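Extended Versions: What Changes When a Single Gets Longer?

Student project report, Popular Music Studies
Submitted November 13, 2023

I picked this topic after hearing two versions of the same song on one bus ride. The first was the radio single "Vastby" by the duo Melar, and the second was the long version they put up later for people on their mailing list. I loved the long one so much that I missed my stop! So my question for this project was simple: when a band releases a longer cut, what is in the extra time, and do listeners want it?

I collected 26 songs that exist in both a short and a long version, mostly electronic pop and dream pop, and listened to every pair with headphones and a notebook. For each pair I wrote down the length, where the first vocal comes in, how many times the chorus is heard, and anything that only shows up in the long one. My advisor, Régis Vidal, suggested I put the timings on a wall chart, and that helped a lot (I had been scrolling up and down a spreadsheet for days). 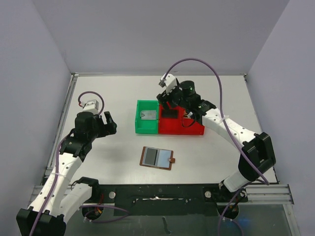
Two robotic arms at a light gray tabletop.

The biggest surprise was the intros. I expected the extra time to sit at the end, as a long fade or an instrumental jam. In most of my pairs it was at the start, before anyone sings. On "Vastby" the single gets to the voice almost right away, while the long version lets the synth pattern run by itself, then adds a bass line, then a second, very quiet synth that I had never noticed in the short cut even though it is there too. Once you have heard it you can't stop hearing it.

The second thing was the bridge. Five of the long versions had a whole section that was missing from the single, with new words and sometimes new chords. My favorite is on "Hashemi Street" by Tildale, where everything drops out except a piano and one voice, and then the drums come back in half time. I played it for my roommate and she asked to hear it again before it was even over.

For the listener part I put a short survey on the campus radio page in February, and over 300 people answered. They could play a short and a long version of one song and say which they would keep. The long version did well with people who already knew the artist. People hearing a song for the first time mostly kept the short one, and many of them wrote that they liked the long one too but would save it for a walk or for studying.

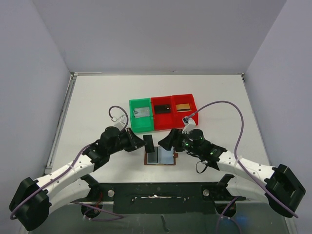 Does a longer version count as a remix?
Usually it doesn't. A remix changes the parts or how they sound, while an extended version keeps the same recording and gives it more room, although a few of my pairs were somewhere in between and I listed those separately.

I also got really into the cover art along the way. Melar used the same drawing for both releases but turned it upside down for the long one, and Tildale made a new cover with the lyrics of the added bridge written out by hand. I didn't have time to look at this properly, so it is only a short note in my appendix.

If I did the project again I would include hip-hop and country, and I would ask people to listen to the long version first. All of my survey listeners heard the short one first, which could have changed what they picked. The full list of songs and my timing notes are attached, along with the survey questions.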